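August 2023
By the Edberg office

About Trosinora

Trosinora tests and certifies household textiles for hotels, rental firms and small manufacturers. The company was set up in Edberg and runs 3 laboratories under one quality manual. Test methods cover shrinkage, colorfastness, seam strength and lint.

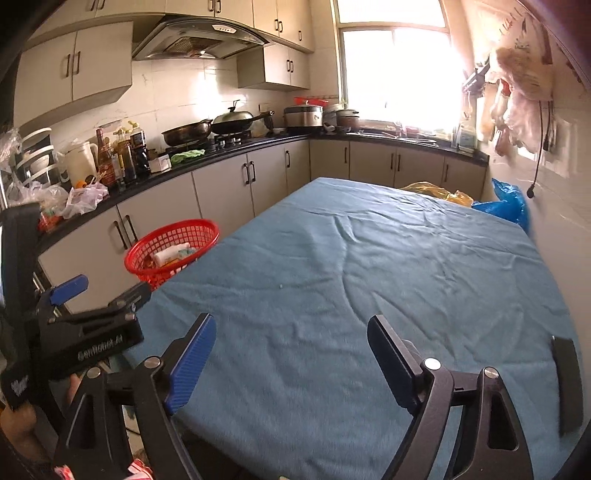
Blue-gray cloth on a kitchen table.

Results are reported per lot - never per brand - and each report lists the wash program, load weight and water hardness. In the year to June we issued 1,319 reports, roughly 20 of them on disputed lots. Raw data is held in Gukix, our records system, and clients can export it at any time.
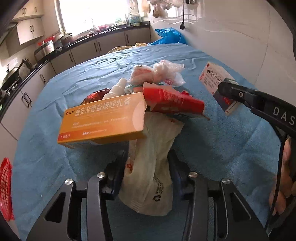
Rai wrote after a second audit that the reports were slow to arrive but that the shrinkage figures matched its own to within 2 percent. Turnaround is now stated on every quote.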